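Pad Change

The tool came back to the bench at Tarham with a ticket that said SLIPS ON KNITS, and under it, in Said Lamrani's handwriting, "again."

Violeta Ocampo clamped the handle and ran the jaws open and shut by the trigger 30 times. The travel was even. The brass inserts in the arms had no play that she could feel. She wrote this in the log, under the entry from April, which was also hers and also said the travel was even.

"It's the friction facing," Lamrani said from the door.

"I haven't got to the facing."

"It was the facing last time."

She got to the facing. The upper edge had begun to fray, and the nap had gone flat in a band where the fingertips met. She set the gauge block between the pads and pulled until it let go. The sheet from Trostard gave a holding figure of 157 for new material. She read it off twice and wrote down what she had, a good deal less.

The supply cabinet held eight envelopes marked PADS. Seven contained screws.

"Who files these?" she asked.

"Fujimoto did."

Shigeru Fujimoto had left for Prindon in the spring. He had built the tool's first pair of fingers, filed the pad seats by hand to a taper that appeared on no drawing, and taken the file with him. Every replacement since had needed a shim. Violeta kept the shims in a mint tin, sorted by thickness, and had told only Lamrani where it was.

The eighth envelope held one pad. She looked at it for a while, then put it back. A new pad facing an old one pulled the cloth sideways, and the log had two pages on the subject.

"Ashour can ship a pair," Lamrani said. "End of the week."

"Then it runs on these until the end of the week."

"It slips."

"It slips at full opening. I'll close the stop down a turn and brush the nap up."

She did both. The brush was a stiff one meant for suede — Fujimoto's, left behind by mistake or otherwise. She dated the log June 1, 2020, initialed it, and under Remarks wrote: Worn. Serviceable. Do not fit single pad. Then she carried the tool over to the table and began on the procedure pinned above it.

1. Tighten the pad screws. Do not use thread glue.

2. Check that the pads face each other at the tips.

3. Lay a knitted glove flat on the table and bring the open jaws up to the thumb.

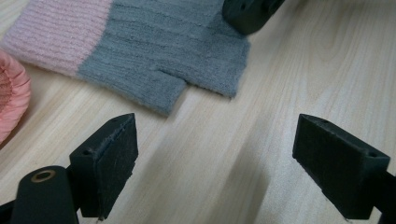
4. Close slowly on the thumb, lift, and hold until told to stop.

Lamrani had the stopwatch out. She closed the jaws.

"Tell me when," she said.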